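Review: Trindero Safe Handling Guide for Small Tabletop Arms (printed, with laminated cards)

We bought the Trindero guide in September, when we already had two arms on the bench and everyone had his own habits. One person put the stop button on the left, another in a drawer. I wanted one set of rules which a new person can read in a morning. The guide has 100 pages and comes with 16 cards for the wall.

The first part is about preparing the table, and it is the best part. It asks you to write down every item before a session, with the full name from the package, and to decide which of them the arm may touch. It also has a rule for glass: anything in glass gets its own line, with a speed limit next to it. Before reading this I treated a bottle and a tube the same way. 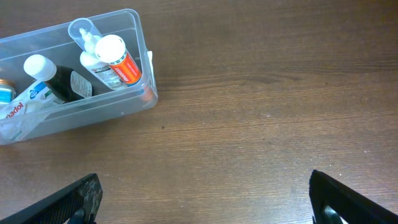
Then the guide goes to speed, and here I was less happy. It gives one table for all arms, light and heavy. My colleague Alun Cadwaladr compared it with the older Szilágyi handbook, where the limits depend on the weight of the gripper, and we decided to keep the Szilágyi numbers for this chapter. The Trindero text is easier to read – I give it that – but easy is not enough when two arms share one work area.

The chapter on two arms is short and good. Each arm gets a home position and a zone, and the zone in the middle belongs to only one arm at a time. The other arm must hold still until the first has gone out. We made this our rule from the first week. Cables have half a page, and I would like more. The guide says to check them at the start of the day, but a loop near the wrist can change its place after any long movement.

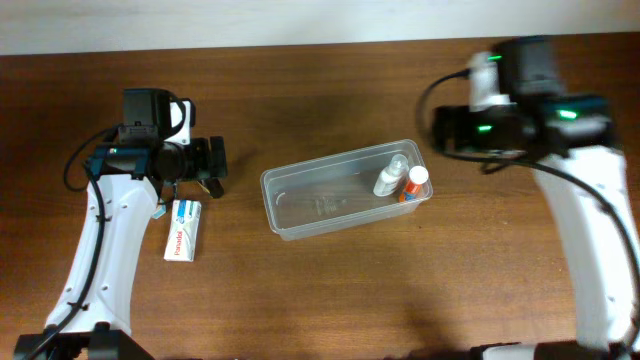

Can you use the guide if you have only one arm?
Most of it, including the table list, the stop button rules and the daily check, and you can skip chapter five.

The cards are strong and the letters are big enough to read from a chair. Card 9 has a mistake: it sends you to page 669, and such a page does not exist. I wrote to Zidusus, the shop where we ordered, and they sent a corrected card without discussion. 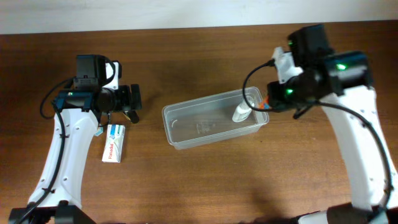

Surkgate Bench Robotics Team

What I missed most is a chapter on ending a session. There is one paragraph on switching off, and it does not say where the arms should rest or who signs the list. We wrote this page ourselves and put it in the back of the binder.

I would buy the guide again for a team that is starting. If you already have written rules, borrow a copy first and read chapters one and five.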